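I caught up with Olga Cunha in the parking lot of a diner outside Urnham, where she was sitting on the hood of her car eating pie out of a takeout box. She'd been on the road for 16 days by then, and she looked like it (her words, and she said them first!).

The trip was supposed to be simple. Her cousin Janaína Miranda had moved to Drerilside and needed her old station wagon brought out to her. Olga said sure, she'd drive it.

"I figured four days, tops," she told me. "I had a cooler, I had my playlists, I had a bag of those orange crackers. I was so ready."

She wasn't ready for the muffler, which came loose on day two. A mechanic named Bartosz Śliwiński wired it back up for her and then told her about a swimming hole up the road, so of course she went, and of course she stayed three nights.

"You can't just drive past everything," she said. "I've done trips like that. I couldn't tell you one thing about them except the gas stations." 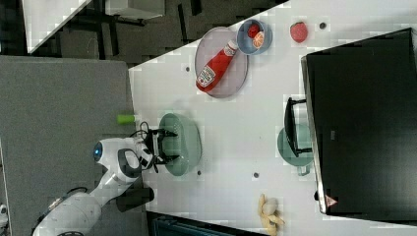
I asked her what she'd eaten, because that's what I always want to know about a road trip, and she lit up. There was a peach stand where she bought way too many peaches. There was chili at a firehouse supper, where she sat next to a retired bus driver, Eduard Štefanec, who drew her a map on a napkin - a really good map, she still had it in the glove box - with all the roads he missed driving.

"He said take Route 17 and don't get back on the interstate till I absolutely had to. So that's what I did. It added up to 200 miles, and I'd do it again tomorrow."

Was she ever lonely? She thought about that one for a while and scraped at her pie.

"Sunday nights, a little. Motels are weird on Sunday nights. I'd call Janaína and she'd say, where's my car? And I'd say, it's fine, it's looking at a lake."

The odometer said she'd gone 3061 miles since home, and she still had most of a day left to Drerilside. I offered to buy her a coffee for the drive. She said yes, then asked if I knew anything about the caves on the sign back by the exit.

I did, unfortunately for Janaína. They're open till six.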